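Plerumton was a cannery town until the last plant shut, and for years the brick buildings on the river side of town stood locked. Today 197 people live in them. The first apartments opened in September, four years after the county sold the block to a housing group from Flirnport.

The rents are the reason most tenants give for coming. A one-bedroom goes for $566 a month, heat included, in a county where the same space can cost close to $1000. The waiting list has 149 names on it.

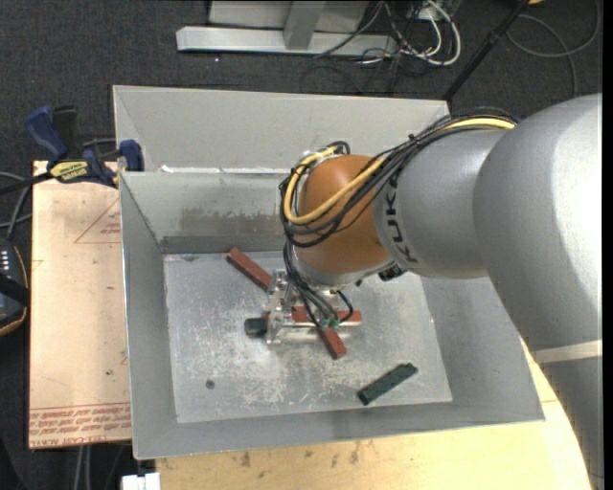 Old industrial buildings are hard to live in without some work. The windows are tall and leak heat, the floors slope toward drains, and sound carries from one end of a hall to the other. Tenants on the second floor say they can hear a dropped spoon three doors down. The builders left some things as they found them – steel doors, painted pipe, loading hooks. The look is popular now, and plain gray sheet metal, the kind used for a work bin with a scuffed floor, turns up as kitchen backsplash in half the units. It dents easily, and new tenants are told so when they sign.

The ground floor is still mostly empty. Plivby, a small bakery, took the corner space and sells out of rye by ten most mornings. A laundromat is planned next door. The town wants a grocery store too, but the nearest chain has turned it down twice, and for now residents take the bus to Flirnport – 40 minutes each way, with the last one back at seven.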